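Casual table setters and sorters wanted — play kitchen sets, Hovland workroom
Part-time / casual. Immediate start for the right people. September intake.

Karus is looking for 4 people to join the table crew at our Hovland workroom. Day work, mostly mornings, some afternoons. No experience needed but please read the whole ad before you apply, we get a lot of replies from people who clearly haven't.

What the job is

We look after kitchen play sets. Pots, pans, lids, toy bread, toy vegies, all of it. Sets go out on loan to childcare centres, playgroups, a couple of libraries and the therapy rooms over at Drotow, then they come back and have to be sorted, checked, cleaned, put back together and sent out again. At the moment we have 169 sets on the books and not enough hands.

You would be working at a table most of the day. Tub comes in, tub gets emptied, everything gets laid out where you can see it. Check against the card. Wipe down. Bag what needs bagging. Lids matched to pans. Pack it, label it, next one.

Also table setting. Before a set goes on the catalogue or into a new tub layout we lay it out and try it — what goes inside the pan, what sits beside it, what gets squashed, what rolls. Sounds silly, takes up a fair bit of the week. Toy fruit and veg never sit where you want them.

A normal shift

Start 8.30. Kettle's on from quarter past.
First hour is returns. Unpack, lay out, check.
Then cleaning. Warm water and mild soap for the plastic, dry cloth for anything with print on it. Pans get done by hand, no dishwasher.
Morning tea, 15 minutes, paid.
Then bagging and packing until lunch.
Afternoons (if you're on one) are layouts, repairs and stock counts.
Finish 12.30 on a short shift, 3.30 on a long one.

You will be doing

— laying out sets on the table and checking every piece against the card
— looking for cracks, chips, chew marks, loose handles, wobbly knobs
— washing and drying
— putting small peices in clear bags, one kind to a bag unless the card says otherwise
— packing tubs so the heavy things are at the bottom and the bread isn't flat when it gets there
— writing up what's missing (there is always something missing)
— stocktake twice a year, all hands
— sweeping up, wiping tables at the end of shift, the usual

We're after people who

— are tidy, or can be tidy for four hours
— can stand for a good part of the shift. Stools are there, but you'll be up and down a lot
— can lift a full tub to waist height. If you can't, tell us, we can usually work around it with the trolley
— read English well enough to follow a packing card. The cards have drawings too
— don't mind doing the same thing again and again
— will speak up when something's broken instead of putting it back in the tub

Nice to have but not needed: time in a childcare centre, a kitchen, a warehouse, an op shop. Sewing is handy, we do mend the cloth bits. Forklift ticket no use to us at all, sorry.

You must have or be willing to get a working with children check. You won't be working with kids day to day but we do drop-offs at centres and it saves a headache. We pay the fee.

Hours and pay

Casual to begin with, 12 to 20 hours a week, with a chat about permanent part-time after three months. School hours are no problem. School holidays are our busy time for returns though, so we need at least half of you around for those, please think about that before you put your hand up.

Pay is the award rate plus casual loading, paid fortnightly into your account. We'll tell you the exact hourly figure on the phone before you come in, so you're not wasting a trip. Trial shift is paid, same rate.

Uniform is an apron and we supply it. Closed shoes, you supply those. Long hair tied back. Please no strong perfume, some of the sets go to kids with sensitivities.

Where

Hovland workroom, ground floor, ramp at the side door. Free parking out the back but it fills up by nine. Bus stops right across the road. There's a fridge, a microwave, a sandwich press and a decent bit of grass for lunch when it's not blowing a gale.

Please don't turn up at the Drotow building, they only do bookings there and can't help you with job stuff.

A bit about the sets

Most are the Prisora range, which is our own colour-matched kitchen line, plus older mixed sets people have donated over the years. A mixed set takes longer. You get a lid from one lot, a pan from another, three different sorts of carrot. We're slowly sorting these into proper sets with proper cards and whoever joins now will do a lot of that. There are 800 loose pieces on the shelves waiting for a home. If that makes you want to roll your sleeves up you are probably who we want. If it makes you feel tired, fair enough, better to know now.

How to apply

Short email or letter. Doesn't need to be fancy. Tell us

— your name and the best number to get you on
— which mornings or afternoons you can do
— whether you can do school holidays
— any job, paid or unpaid, where you had to keep things in order
— anything we should know to make the work doable for you (a stool, breaks, quiet corner, whatever)

Resume optional. One page is plenty. Put reference 501 in the subject line or on the envelope or it'll end up in the bookings pile.

Drop a letter through the slot at Hovland or use the contact form on the Karus jobs page. No phone applications please, the phone is by the sink and whoever picks up has wet hands.

We'll read them as they come in and ring people as we go, so earlier is better. Applications close at 5 pm on the last day of September, or sooner if we fill all the spots. Everyone who applies gets an answer, even if it's a no. Might take us a week or so.

What happens next

Quick phone call, ten minutes. Then a trial shift, two hours, at the table with one of the regulars. You'll be given a tub and a card and shown what to do, then you have a go. We're not timing you. We want to see if you check things properly and if you like it. Then we both have a think and ring you within a couple of days.

Bring photo ID and your bank and tax details to the trial so we can pay you for it. Bring a drink bottle too, it gets warm in there by midday.

A few things people have asked

Can I bring my kid? Sorry, no. Insurance.
Can two friends apply together? Yes, apply seperately and mention each other. Can't promise the same shifts.
Is there work from home? No.
I'm retired, is that alright? Yes, very.
I'm 16, is that alright? Yes for afternoons and holidays, we'll need a signed note from a parent or guardian.
Do I get to keep any of the toys? No — but worn-out ones go in the giveaway box and staff get first look.

Position stays up on this page until filled. If you can read this, it's still open.

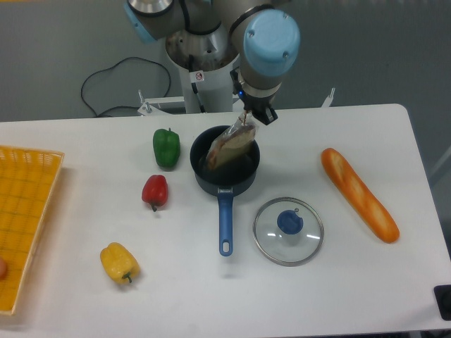 Bread, peppers, blue-handled saucepan and its glass lid out on the table.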